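Coolant, hoses and the long way to Vondetora

The owner of Arholm Radiators has been pulling cooling systems apart for 30 years, most of that time in the same two-bay shop. He works mainly on diesel utes and older four-wheel drives, and he says the jobs haven't changed much.

"Hoses, caps, thermostats. People come in expecting a head gasket and it's a cap that won't hold pressure. I test the cap first, every time."

He says owners tend to look at the overflow bottle and stop there. The level in the bottle can sit on the line while the radiator itself is low, particularly if the cap seal has gone hard and isn't drawing coolant back as the engine cools.

"Check the radiator as well, stone cold, first thing in the morning. Never open it hot. I've got a scar on my wrist from when I was an apprentice and I don't need another one."

A lot of his customers drive the Vondetora road, which climbs for 8 kilometres without a flat stretch. Many of them are towing. He asks what they tow before he asks what the engine is doing.

"If it only runs hot on the climb with the van on, I look at the fins and the fan clutch. If it runs hot sitting at the lights, that's usually the fan as well, or the shroud's been left off by the last bloke. You'd be surprised how many shrouds are missing."

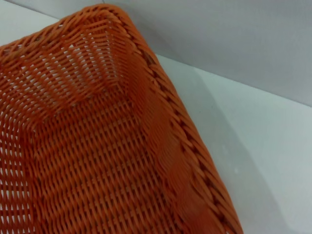
How often should coolant be changed in an older diesel?

"Go by the handbook for the engine, and if you've bought it second-hand with no records, do it straight away. Write the date and the kilometres on a bit of tape under the bonnet. Then you know where you're starting from."

He is firm about mixing coolants. Colour isn't a safe guide, he says, as different makers dye different types the same green or red. If the type can't be confirmed, he drains the lot, flushes until it runs clear and refills with the one the engine maker specifies.

"Top it up with tap water to get home if you have to. Then get it done properly. Our water's hard and it leaves scale."

Bleeding the air out is where home mechanics come unstuck. On most of the vehicles he sees he parks nose up, sets the heater to hot and lets the engine idle with a funnel on the filler. He allows 45 minutes for the job and checks the level again the next day. He also asks customers to look at it once more after 100 kilometres.

He fits Tokgöz hoses when he can get them and Brovow clamps on nearly everything. The clamps cost a bit more, he says, and he has had fewer of them back.

The shop opens at 7.30 am and closes for lunch.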